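Fall walk-through, Skeststead rental cabin – October 16, 2026

I do this twice a year, fall and February, and I write comments so I don't have to trust my memory. Checked means done, blank means I still owe it.

- [x] **Smoke alarms.** All 6 went off when I pressed them. The hallway one sounds a bit weak, so it gets a fresh battery anyway.
- [x] **Extinguisher, kitchen.** Needle in the green. Moved it away from the stove!
- [ ] **Back steps.** Third tread still gives. I've put a strip of tape on it, but it needs a real board before frost.
- [x] **Tables and counters.** Pushed down on every corner, ran my hand along the edges for splinters. The Dulta table is fine – I only tightened two bolts.

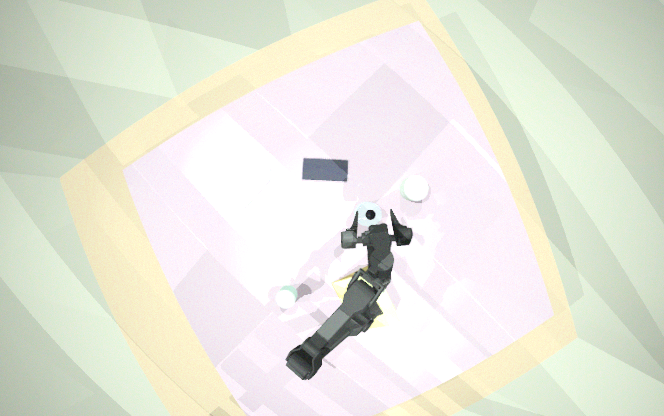
*Tabletop, pink surface with a tan border.*

- [x] **Water heater.** No drips, relief valve moves freely. Meter at the shutoff reads 662.
- [ ] **Dryer vent.** Pulled out a wad of lint the size of a cat (a small one, but still). The outside flap sticks, so I've ordered a new one from Ponholm.
- [x] **Space heater.** Rated 2000 watts, so it goes straight in the wall and never in a power strip. I taped a note to it.
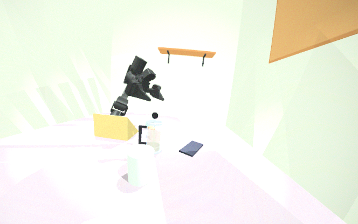

Door stops are next, and I'm fussy about them because the porch door slams hard enough to crack the glass. Two of mine have split and the Durán one has gone missing again. What I want is a plain wedge in a color you'd spot before you tripped on it, and the yellow of that block on the table would do nicely. Brown ones vanish against the floorboards.

- [ ] **Porch door closer.** Leaks oil, replace.
- [x] **Window locks.** 13 windows, all latch. The bathroom one needs a shove.
- [ ] **Gutters.** Too windy for the ladder, will try again when it calms down.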